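Open Days Should Publish Their Failures

The Dunelora open day in Jutham was billed as a look at robot training without the robot. Visitors were shown hand-held grippers, each tagged with a square marker so that software can recover its position from video. Arvid Dalen, who ran the session, said the Tarard set holds 3,796 recordings.

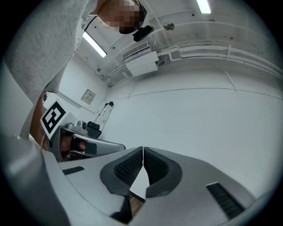
Why collect data by hand when the arm is the thing being trained? A person with two grippers works faster than a person steering an arm by remote control, and the recordings can be made in any ordinary room.

I accept that argument. My complaint concerns the figure. Of the 3,796 recordings, up to 900 were discarded, and the handout gave no breakdown by cause. Lost tracking and a dropped object are different faults and call for different fixes.
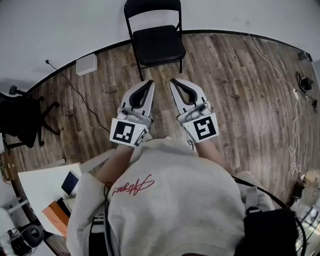
Eluned Pritchard told me the causes are logged but not released. They should be. A buyer deciding whether to fund this method needs the reject log more than another demonstration. I have asked for it ahead of the next open day in November.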